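Write the rules down before you move the arm

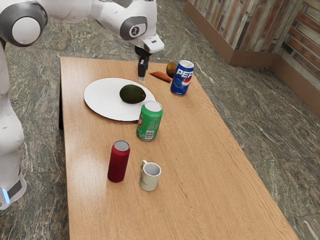 Simulated tabletop: arm over the plate, with cans, a mug and the avocado in play.

I've been arguing with people about house rules for simulated robot work since April, and I've decided to put my side of it in one place so I can stop repeating myself in corridors.

My view is simple enough. If you're going to publish a success rate for a robot picking things up, you should say what counted as a success before you ran a single trial. Written down, dated, somewhere other people can read it. I know this sounds dull! It is dull. So is the Highway Code, and I'm still glad the other drivers have read it.

Take a tabletop like the one in the picture. Suppose the job is "pick up the avocado". Lovely, off we go. But does it count if the plate gets shoved sideways on the way up? What if the green can standing right up against the plate goes over? Some people would pass all of that because the avocado left the plate, which is what was asked. I'd fail the toppled can every time, and I'd want the shoved plate logged as a separate thing. Either answer can be defended, I suppose, but you can't pick one after you've seen the numbers.

We had a go at this at Sodbridge, on a little benchmark called Urumley. There were 1174 simulated trials, and the first report said 528 of them were passes. Then we agreed a written rule about knocking over the neighbours and went back through the logs, and the figure dropped to 353. Same arm, same code, same trials. I found that quite a sobering afternoon, and a couple of people were cross with me for a good while after.

The usual grumble is that strict rules are for real robots, where a dropped mug means a dustpan, and that in simulation you can just reset. I don't buy it. Cheap resets are how bad habits get in. You run it again, you tweak the starting position a bit (just a bit), and before long you're only testing the layouts your robot likes. Trondside's draft guidance has 11 rules and the one I'd keep if I had to bin the rest is that starting layouts get fixed and shared in advance, awkward ones included.

I'm less keen on the MacPherson approach, where every lab fills in a long form about lighting, textures and floor tiles. Fine, record the settings, but let the software do it. People asked to type out forty boxes will copy last week's, and I say that as someone who has done exactly that.

So start small. One page, saying what a pass is, what a fail is, and what happens to the odd ones in between - stick it next to the results and leave it there. If you change it, say so and run the lot again.

14 comments | 37 shares

Recent posts
Who gets to press stop?
Naming your test objects properly
Why I still keep a paper logbook

Contact | Copyright 2024 | Back to top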